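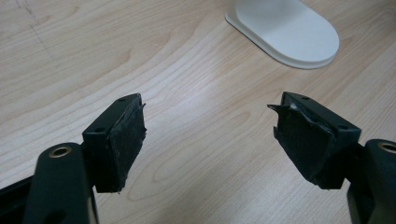
Refinishing a Wooden Desk Top with Hardwax Oil

Updated Wed 27 August

These steps cover a solid wood or thick-veneer top finished with oil or worn varnish. Thin veneer must not be machine sanded. Check the edge of the top first - if the grain does not run through, sand by hand only.

Materials
Bilter hardwax oil, clear satin
Sanding discs, 120, 180 and 240 grit
Lint-free cloths
White non-abrasive pad

1. Cleaning
Wipe the top with mineral spirits and let it dry. Old wax clogs discs quickly, so repeat until the cloth comes away clean.

2. Sanding
Start at 120 grit and move with the grain. Go to 180 when the old finish is gone, then 240. Do not go finer. A surface polished past 240 takes up less oil. Vacuum between grits.

3. First coat
Stir the can; do not shake it. Spread a thin film with the pad, working in sections the width of your arm. After 20 minutes, wipe off everything that has not soaked in. Any oil left standing will dry tacky.

4. Second coat
Wait overnight, rub lightly with the pad and repeat step 3. A total of 2 coats is enough for a desk. Tops used for drawing or model work can take a third.

5. Curing
Light use is fine the next day. Keep water and desk mats off the surface for 6 days.

Disposal
Oily cloths can self-ignite. Lay them flat outdoors until stiff, or soak them in water and seal them in a metal can.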